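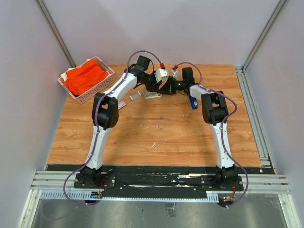
국수는 왜 끓는 물에 들어가면 말랑말랑해지나요, 마른 국수는 과자처럼 똑 부러지는데요? 피아크라 키오가 지난번 글 밑에 이렇게 적어 주었어요. 와, 정말 좋은 질문이에요! 저도 어릴 때 엄마 몰래 마른 국수를 똑똑 부러뜨리다가 혼난 적이 있거든요(바닥에 다 튀어서요). 그래서 오늘은 세계 여러 나라 사람들이 먹는 국수 이야기를 해 볼게요.

국수는 무엇으로 만들까?

우리가 자주 먹는 칼국수나 잔치국수는 밀가루로 만들어요. 그런데 국수가 다 밀가루는 아니에요. 베트남이나 태국에 가면 쌀로 만든 국수가 아주 많아요. 하얗고 매끈매끈하고, 국물에 넣으면 후루룩 잘 넘어가지요. 냉면이나 막국수에는 메밀가루가 들어가고, 잡채에 넣는 당면은 고구마 전분으로 만들어요. 당면을 삶으면 속이 비칠 듯 투명해지는 거, 본 적 있나요?

재료가 다른 까닭은 땅과 날씨에서 찾을 수 있어요. 벼는 따뜻하고 물이 많은 곳을 좋아해요. 그러니 그런 곳에서는 쌀이 흔하고, 쌀국수도 흔해요. 메밀은 서늘한 산골에서도 잘 자라고요. 옛날에는 먼 곳에서 곡식을 실어 오기가 힘들었으니까 가까이에서 나는 걸로 국수를 만든 거예요.
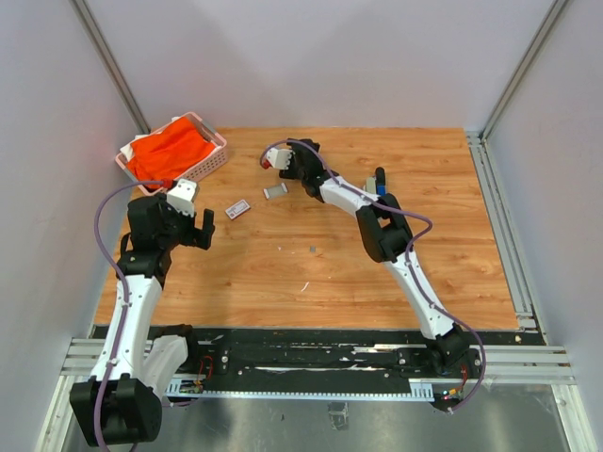
그러면 국수는 언제부터 먹었을까요? 중국의 라자라는 유적에서 4000년 전의 국수가 나왔어요! 엎어진 그릇 밑에 가느다란 가닥이 남아 있었대요. 그 국수를 조사한 과학자들은 조로 만든 거라고 했어요. 조는 노랗고 아주 작은 곡식인데, 밥에 섞어 먹기도 해요. 저는 이 이야기를 처음 읽고 그릇 주인은 무슨 국물에 말아 먹었을까 한참 생각했어요. 그건 아직 모른답니다.

이제 피아크라의 질문으로 돌아가 볼게요

밀가루에는 전분이라는 게 잔뜩 들어 있어요. 전분은 눈에 안 보일 만큼 작은 알갱이인데, 차가운 물에서는 물을 조금만 머금고 얌전히 있어요. 그런데 물이 뜨거워지면 물을 쭉쭉 빨아들여서 퉁퉁 부풀어요. 그래서 딱딱하던 국수가 말랑해지는 거예요. 어려운 말로는 '호화'라고 하는데, 밥이 될 때도 똑같은 일이 일어나요. 물은 보통 100도에서 끓으니까 국수를 삶는 냄비 가까이에는 꼭 어른이랑 같이 있어야 해요!

밀가루에는 글루텐이라는 것도 생겨요. 밀가루에 물을 붓고 꾹꾹 주무르면 단백질끼리 손을 잡고 그물을 만들거든요. 이 그물 덕분에 반죽이 쭉 늘어나고 국수가 쫄깃해요. 쌀에서는 이런 그물이 안 생겨요. 그래서 쌀국수는 보통 쌀가루 물을 얇게 펴서 찐 다음 썰거나, 반죽을 작은 구멍으로 눌러 뽑아서 만들어요. 늘이고, 썰고, 누르고, 만드는 법도 참 여러 가지지요? 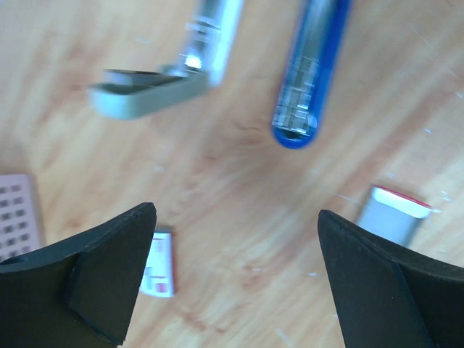
위에서 내려다본 나무 탁자와 작은 물건들

집에서 해 볼까요?

밀가루 600그램에 소금을 조금 넣고, 물을 천천히 부으면서 주물러요. 처음엔 손에 다 달라붙어서 이게 될까 싶은데 계속 주무르면 매끈해져요. 비닐에 싸서 30분쯤 쉬게 한 다음, 밀대로 얇게 밀고 밀가루를 솔솔 뿌려 접어요. 칼로 써는 건 어른에게 부탁하세요. 여러분은 썰어 놓은 국수를 살살 털어서 풀어 주면 돼요. 저는 이 일이 제일 재미있어요. 굵기가 삐뚤빼뚤해도 괜찮아요, 굵은 가닥은 조금 더 오래 삶아야 할 뿐이에요.

반죽을 조금 떼어서 양쪽으로 살살 당겨 보는 것도 잊지 마세요. 쉬기 전과 쉰 다음이 어떻게 다른지 댓글로 알려 주면 다음 글에서 같이 이야기해요!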